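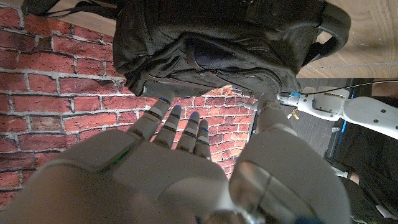

A dark nylon backpack against the red brick pattern. Kendra Ouellet prefers a zippered front pocket to a buckled one.

Kendra Ouellet has repaired backpacks in Kunau for 12 years. She works alone and takes up to 26 bags a month, most of them school and work bags with one thing wrong.

"People bring me a bag and say the zipper is shot," she said. "Usually the slider is worn and the teeth are fine. I change the slider and they have their bag back."

I asked what she looks at first. "The carry handle," she said. "Everybody checks the shoulder straps. But you grab a bag by the handle all day long – out of the car, off the hook, off the floor."

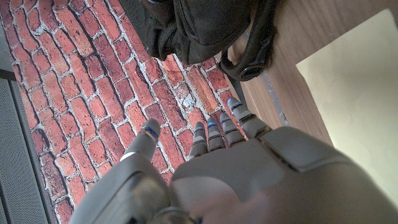

The base comes next. She feels along the seams with her thumb, then turns the bag inside out and does it again. A weak seam gets two rows of stitching in bonded thread, which she orders from Simard.

She is not against packing a bag full. "Put the heavy things close to your back and pull the straps snug. I carry six library books in mine and it's fine."
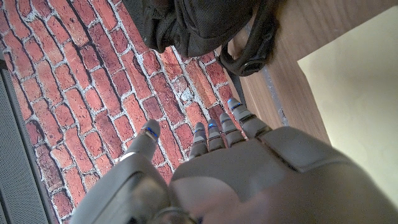
Dustilska, page 6

Her busiest month is January, when school starts again. She won't wash a bag for a customer, and she won't machine wash her own.

"Cool water, a soft brush, hang it upside down with the pockets open," she said. "Then leave it alone until morning."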